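Is the "747 credits" bio for Danladi real? Film trivia and credits help

Posted in Stunts, Doubles and Crew

Rungate

I keep running into the same biography of the stunt performer who goes by Danladi. It's on at least five sites, nearly word for word, and every one of them says he has 746 screen credits and did the bridge fall in Pekorstead himself, with no wires. (Yes, I got the number wrong in the title. I can't edit it.)

I don't buy either claim. He would have to be on a new set every couple of weeks for his whole adult life. And I have watched the bridge fall many times. There's a cut right as he goes over the rail, and the man who lands has a different hairline. None of these pages says where the number comes from. One of them also says he "has not revealed his height," then gives his height two lines down.

Does anyone know of an actual source? An interview, a crew list, a union newsletter, anything with a name on it. I'm writing a page on the Pekorstead crew and I'd like to leave out whatever can't be checked.

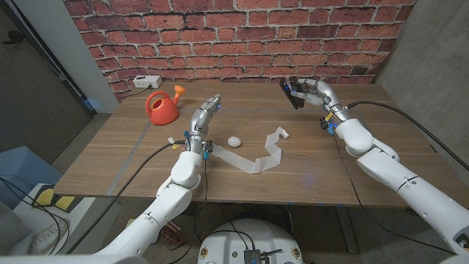 Yutong Tan

You're right to doubt it, but you may be mixing up two problems. The number first. Episode counts get added into credit totals all the time. If he was on the regular stunt team for a long-running daily show, each episode can be counted as its own credit, and a bio writer who wants a big number will take the biggest one on the page. So 746 could be a real count of something and still be a useless way to describe a career. I'd look at how many separate titles there are. When I went through them I got 11, and 2 of those look like another man with the same name.

The fall is harder. A cut at the rail doesn't prove there was a double. Falls are often shot in pieces so the landing can be done onto pads from a much lower height, and the same performer may do both halves. Wet hair also changes a hairline more than you'd think. What I would not trust is "no wires." I've never seen a stunt coordinator say that about this film.

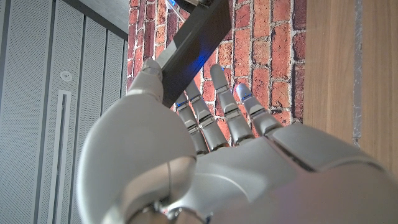 As for where to look, the end credits are the only thing I'd lean on. Watch them on the longest version you can find, because the TV cut runs them at double speed and drops a card. The stunt department is listed after the drivers. If Danladi is there as "stunts" and someone else is down as "stunt double," you have a fair argument but still not an answer, since a credit doesn't say who did which shot. I'd write "performed stunts on the film" and stop there. Be careful with anything that says "according to sources." I followed three of those links and they all went back to each other.

Rorberg

he did do it himself, there was a behind the scenes clip on the disc. They show him up on the rail getting ready and everyone claps after. Don't know about the credits thing but 746 sounds normal for stunt guys, they work a lot

Rungate

Thanks both. Rorberg, does the clip show the fall, or just him on the rail and then the clapping? Those are different things – and which disc? Mine has a trailer and a photo gallery and that's it. I'll check the long credits tonight and leave the number off the page for now.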